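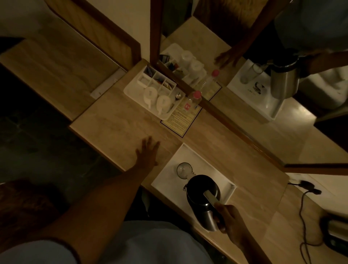
Mallet (room service robot)

Mallet is a two-armed mobile robot built by the firm Tondov for resetting the drinks counter in hotel guest rooms. It handles kettles, cups, glasses, sachets and water bottles, and leaves bed making and bathroom cleaning to staff. The arms and wheeled base come from Tondov. The control software, called Lulance, is supplied separately by Plerico and is trained on recordings of people doing the same work by hand.

The mechanical layout was drawn up by the engineer Anatole Cordier, who also wrote the first service manual. Hotel engineering departments carry out most of the upkeep themselves.

Demonstrations

Before a Mallet is put to work in a hotel, a set of demonstrations is recorded in that hotel's rooms. The demonstrator works at the counter with both hands, seen from head height. In a typical kettle demonstration the left hand rests flat on the countertop with the fingers spread, while the right takes the kettle by its handle. The resting hand gives Lulance a fixed reference for the height of the surface.

The first training set contained 2,389 demonstrations, of which 291 were later withdrawn for poor lighting or hidden hands. A hotel with a single room layout can usually be covered with far fewer. New demonstrations are needed when the kettle model changes, but a change of cup or sachet is normally absorbed without them.

Room setup

The robot works from a stored counter plan. One plan is made for each room layout and records where every item belongs: the kettle on its tray with a glass behind it, for instance, and the cups in the front section of the tea and coffee caddy with their handles toward the guest. The plan also marks the front edge of the counter, which the arms may not lean on.

Mirrors behind the counter need separate treatment. A mirror shows a second kettle, a second caddy and a second pair of hands, and early versions of Lulance would sometimes reach toward the reflection. The installer now traces the inner border of the mirror during setup, and anything detected inside the border is ignored. The border has to be traced again if the mirror is moved or replaced.

Power cords are entered as keep-out areas. A cord that hangs below the counter can swing, so the area is drawn wider than the cord itself. The base stops short of it and the arm reaches over.

Clear objects such as drinking glasses and plastic bottles are found by their rims and caps. If neither can be made out, the robot leaves the item alone and adds the room to the list for staff.

Calibration

Calibration is done at the start of each shift and takes place in a service corridor or an empty room. The robot touches each gripper to a printed plate, then lifts an empty kettle from its base and sets it down again. A placement error of more than three millimeters fails the check.

A failed check is repeated once after the camera windows have been wiped. If it fails a second time, the wrist joints are homed and the full arm calibration is run. The full procedure lasts 70 minutes and requires the battery to be on charge throughout.

The head camera is the part most often out of position. Its bracket is held by two screws that can work loose when the base crosses elevator thresholds. They are tightened with the short hex key stored inside the rear door.

Maintenance

The gripper pads are silicone sleeves that slide over the fingers. They are washed at the end of each shift in warm water with mild soap and left to dry on the pegs of the charging dock. Scale from hard water makes the pads slippery, and a pad that still looks cloudy after washing is discarded. Pads are replaced in any case after roughly 1,000 kettle lifts.

Drip guards below each wrist are emptied and wiped daily. The wrist seals are inspected monthly for splits. Any water found behind a seal means the arm is taken out of service until the joint has been opened and dried.

Hair and carpet fiber collect around the drive wheels. The wheel covers come off without tools, and the axles are cleared with a plastic hook. Metal blades should not be used, as they score the axle sleeve.

Common faults

A kettle that is lifted and put straight back usually indicates that the robot has judged it too heavy. Mallet does not pour or carry hot water, and it will not move a kettle above the weight stored in the counter plan. Staff empty the kettle and clear the message on the base.

Repeated pauses in front of the counter are most often caused by a tray that has been pushed far from its planned position. Moving the tray back by hand and pressing the resume button is enough. If the pauses continue in several rooms of the same layout, the counter plan is checked against one of the rooms and saved again.

A grinding noise from the shoulder points to the belt tensioner. The belt is replaced together with the tensioner as a single kit, and the full arm calibration follows.

See also

Service robot
Learning from demonstration
Hotel housekeeping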